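Korero Lab Gets Money to Find Out Why Its Battery Works

For most of a year, a tank of rust-colored liquid in the basement of the Sleiman building at Wumthorpe has been doing something it shouldn't. It has been holding a charge.

The liquid is an iron-based electrolyte, mixed up by the Korero group as a control. In battery research, a control is the dull one. It sits next to the interesting chemistry and loses, and then everyone writes a paper about how much better the interesting chemistry did. This one kept its capacity through the winter term while its more expensive neighbor turned to sludge and had to be poured into a drum with a label on it.

The group has now been awarded a two-year grant from the Fletitz Fund to explain itself.

The award pays for one postdoctoral researcher, a pair of graduate stipends and a new potentiostat, the instrument that pushes current in and out of a test cell and records what the cell thinks of it. The old one has 18 channels on the front panel, 11 of which can be relied on. The other seven have been marked with tape in different colors, under a system that left with the student who devised it.

The appeal of storing energy in a tank is easy to explain, and the lab has explained it to a great many visiting groups. Solar panels quit at sundown, about when people go home and turn on the oven. Something has to hold the afternoon's power until dinner. The lithium cells in phones and cars can do it, but a neighborhood doesn't need to fit in a pocket, and a big container of cheap salt water and dissolved iron would do nicely if it could be persuaded to last. Iron is plentiful. It's also fond of plating itself onto surfaces where it isn't wanted, and of producing hydrogen as a side hobby, and these two habits have kept a lot of chemists employed.

What the control appears to have going for it is a contaminant. The group's working theory is that a small organic molecule got into the first batch, probably from a plasticizer in a length of tubing, and has been clinging to the iron and keeping it out of trouble. The tubing came from a drawer. The drawer has since been searched with a thoroughness it never enjoyed in its previous career, and every scrap in it has been bagged and numbered.

New batches made with new tubing fade the way the textbooks say they should. New batches made with the drawer tubing last longer, though none has yet matched the original. A third set, spiked with the group's best guess at the molecule, landed somewhere in between, and the lab's progress report calls this "encouraging," a word that covers a wide area.

The first tank, meanwhile, has acquired a certain standing. It has passed 200 full cycles without a serious drop. It may not be moved, bumped or topped up. Samples are drawn from it by the half milliliter and argued over in advance. A request to unplug it for an hour during electrical work on the floor above was turned down in writing, and the work was rescheduled for a time of day that pleased no one in the electrical trade.

The grant proposal, which the lab has posted on its web page, lays out a sensible plan. In the first year, the researchers will separate the electrolyte into its components and identify whatever is in there besides the things they remember putting in. They'll also build a set of small cells with clear windows, so that the iron can be watched under a microscope as it settles on the electrode. In the second year, if the molecule has a name by then, they'll try to make it on purpose and in quantity, and run it in a cell large enough to be of some interest to a utility.

There's a fallback. If the molecule can't be found, the proposal says, the group will "characterize the operating envelope of the existing electrolyte," meaning they'll keep running the first tank until it dies and take good notes. Reviewers are said to have liked the fallback. It has the advantage of being certain to produce a result.

The Fletitz Fund supports what its guidelines describe as unexpected findings in applied chemistry, and it has an admirably short application form. Past awards have gone to a paint that wouldn't dry and an adhesive that only stuck to itself. Neither has reached the stores, although the adhesive is reported to be doing well in a related field.

Nobody at Wumthorpe is promising a product either. The cost estimate in the proposal's appendix is two lines long and contains the phrase "assuming pumps." Pumps are a sore point. The ones now in use were bought for an aquarium project, and they hum at a pitch that can be heard in the stairwell. The budget includes quieter ones, listed under "safety."

Work on the windowed cells begins in July, when the postdoctoral position is due to be filled. Applications are open until the end of May, and the posting asks for experience in electrochemistry, a familiarity with liquid chromatography and patience. 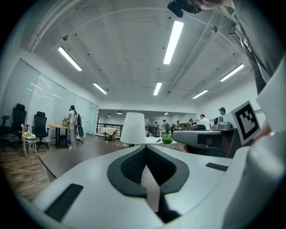

Also from the Sleiman Building

The spring seminar on membranes has moved to the second-floor meeting room, which has chairs. Talks start at 4 p.m. and coffee is served beforehand, in that order of attendance. The opening talk covers ion crossover in low-cost separators. The second is a survey of things that have clogged.

Undergraduates looking for summer lab work can pick up a form at the front office. No experience is needed, but anyone joining the Korero group will be asked to complete the chemical safety course, read the handling notes for the first tank and sign a sheet promising not to throw away any tubing.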